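The arm learns to let go

Thursday, November 19, 2020

When I last wrote about the arm, back in May, I promised it would be putting away teaspoons by the end of summer. Summer ended. The teaspoons are where they always were.
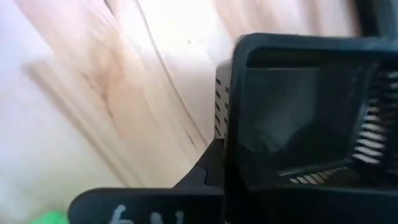
What I did get done is the wrist. Version 4 had a wobble that I blamed on the servo, then on the power supply, then for one long evening on the floor of the workshop. Trevor Tapley came over from the lathe side, put a thumb on the wrist joint and pushed, and the whole thing leaned over like a drunk at a bus stop. Two screws. I had never put them in. They were in the bag labeled "wrist, important."

So version 5 has all its screws, and I've moved on to the problem of letting go. Closing is easy. You tell the fingers to close and they close, on the block, on the cable, on your sleeve. Opening again is where the thing gets sentimental. It would release a block, start to lift, and take the block along for an inch or two before dropping it somewhere more interesting.

I tried a longer pause. That gave me a slower robot with the same bad habit. Then Mio Hoshino looked at my code and asked why the lift command went out before the open command had finished. I said that was a very good question and went to make coffee. The fix is one line, and I have 1,102 lines of other code that I now trust a good deal less.

After that I left it running pick-and-place over the tabletop while I ate a sandwich. It made 402 cycles before the Osulitz board dropped its connection, which it does whenever anyone in the building uses the big vacuum. Nothing got dragged. A few blocks were set down crooked, but I do that too.

Still on the list: the board and its feud with the vacuum, a cable that rubs when the wrist goes all the way around, and the speed. Marjorie Sowerby wants me to slow it down between picks - she works at the next bench and says it moves like it's swatting flies. I've cut the top speed a little. She says she can't tell.

I've also ordered softer pads from Ronden for the fingertips. They were supposed to ship last week. If they show up before the weekend I'll glue them on and try an egg, hard-boiled for the first round.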